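Momby launches Landeg, a paper bus timetable people can read

TEDILSIDE, Sep 17, 2026 – Momby, the small publisher best known for walking maps that admit where the mud is, has announced the launch of Landeg, a printed bus timetable for Tedilside and the villages on the Jodville side of the hill. It goes on sale at newsagents, post offices and one very keen butcher from this morning, priced at £2.

Landeg replaces nothing, as there was nothing left to replace. The last printed timetable for the area was withdrawn in April, when passengers were advised to consult an app. The app is a good one and works well in most places that have a phone signal, a group which does not include the majority of the bus stops.

The new booklet covers every service calling between Tedilside market place and Jodville, including the school runs that take ordinary passengers and the Jodville evening bus, which many residents had assumed was a rumour. Each route has a page to itself. Times are set in large type, in the order in which a bus would reach them, and the footnotes have been cut back severely. Earlier timetables used a system of small letters, daggers and stars to show when a bus did not run. Landeg uses the words "does not run".

"We asked people what they wanted from a timetable and they said they wanted to know when the bus was," said Hamish Hinds, founder of Momby. "I had prepared a much longer questionnaire, so that was a blow. But it did make the design work simpler."

The times were checked over the summer by riding the routes in both directions, in all weathers, with a flask. The checks found two stops that had been listed under each other's names for years, to the inconvenience of visitors and the quiet satisfaction of locals. Both are now the right way round. A third stop, Jodville Old Chapel, turned out to be nowhere near the chapel and has been given a short note explaining how to walk from one to the other.
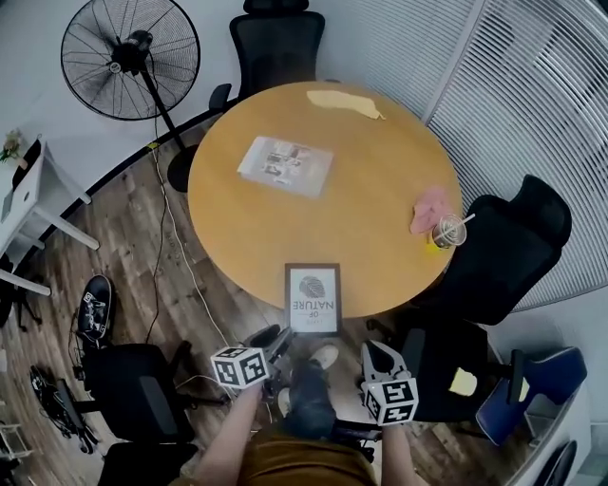 Hamisi Mabula had asked for one change before he would buy a copy, and it was that the last bus home should be printed somewhere he could find it in the dark. The last departures are now gathered on the back cover in the heaviest type the printer was willing to use, and he has since ordered two copies, one for the kitchen and one for the coat.

The booklet is sized to fit a coat pocket or the gap behind a kitchen clock, where research among the publisher's own relatives suggests most timetables spend their lives. The paper will stand a certain amount of rain. It has not been tested against dogs.

Landeg also has a short section for people who have not caught a bus in a long time. It explains how to signal to the driver (arm out, early, with conviction), where to sit if you would like to be talked to and where to sit if you would rather not. There is a page on connecting with the railway at Tedilside, which is possible on paper and sometimes elsewhere.

Advertising has been kept to the middle pages. It was sold entirely to businesses within a short walk of a stop, and each advert gives the name of that stop in place of directions for parking. Momby reports that one advertiser asked for the parking directions to go back in. They have not gone back in.

A first printing of 60 went to regular passengers for comment and came back with a great many pencil marks, nearly all of them useful. Some 200 corrections were made as a result. The longest concerned the spelling of a farm, and was settled by asking the farmer, who had no strong feelings.

"There is a view that print is finished," said Hinds. "It's usually put to me by someone standing at a bus stop, holding their phone above their head and turning round slowly. I try to be kind about it."

A revised edition will appear whenever the times change enough to matter. Until then, small alterations will be printed on slips that can be tucked inside the cover, free of charge, from any shop that sells the booklet. Readers who spot a mistake are invited to write in. Readers whose bus is merely late are asked to take it up with the bus.

Notes to editors

Momby publishes local maps, guides and timetables from Tedilside. Landeg is available now from stockists in Tedilside and Jodville, price £2. Review copies can be had on request. Hamish Hinds is available for interview at most times, except shortly before the evening bus.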